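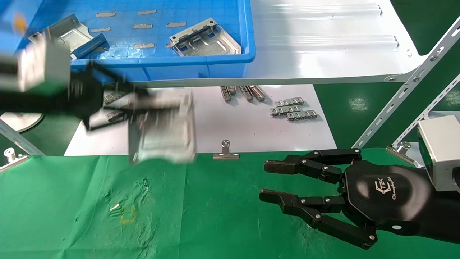
Somebody at Skundow asked me, before I'd sat down, whether sorting small metal parts really deserves a talk. Fair question. I have eight minutes, so - apparently.

Reading time: 3 min

Start with the tray. Strips and brackets share one at Wilovine, and they get on badly.

Then the paper. White sheet, clipped down, small bits on top. Costs nearly nothing. (Pause for the finance people.)

Skip slide 4 if they look tired.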